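About Merport

Equipment planning for path, park and waterfront crews
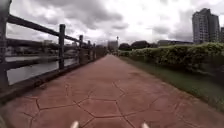
Photo: Takumi Kamata / Merport

Merport helps cities, park districts and property managers plan and budget for ground robots. We do inspection, patrol and light maintenance equipment for outdoor paths. We don't build robots and we don't take commissions from the companies that do. Clients pay us a fixed fee for a plan, and they own the plan when it's finished.

Huw Maddocks and Yolanda Peñalver started the company after working on opposite sides of the same purchase. Huw ran grounds operations for a park district. Yolanda handled its capital budget. The district bought a machine that did well in a parking lot demonstration and then spent most of its first winter waiting on parts. The purchase price had been approved, but there was no line for batteries, training or a spare set of wheels.

We now have 15 people in one office and a shop behind it. Senthil Joseph leads site surveys. Stamatia Fragkou runs cost modeling and reviews vendor quotes. Takumi Kamata manages field trials.

How a project works

Most projects start with the route. A long, level riverside path with a railing on one side and a hedge on the other asks different things of a machine than a hillside trail or a plaza. We look at surface joints, width, curbs, radio coverage, charging locations and how far someone has to walk if a unit stops.

Next comes a field trial on the client's own ground. We ask vendors to bring the unit they plan to sell, with the same software. Trials are logged in Girkuteo, our record-keeping tool, and the client gets the full log.

Then we write the budget. It covers purchase or lease, insurance, storage, staff hours, repairs and replacement. We price every option over the same number of years so a lease can be compared with a purchase. If a utility cart and a part-time inspector would cost less, the plan says so.

What we have done so far

Our surveys cover 300 miles of path. We have reviewed 156 vendor quotes and keep the pricing structure of each on file, with client names removed. The Nurken waterfront plan is our largest to date and was split into 3 budget years at the client's request.

Working with us

Plans for the next fiscal year should be started by May if a field trial is needed. A survey without a trial can be booked at any time of year. Please have a route map and your current maintenance budget ready when you call.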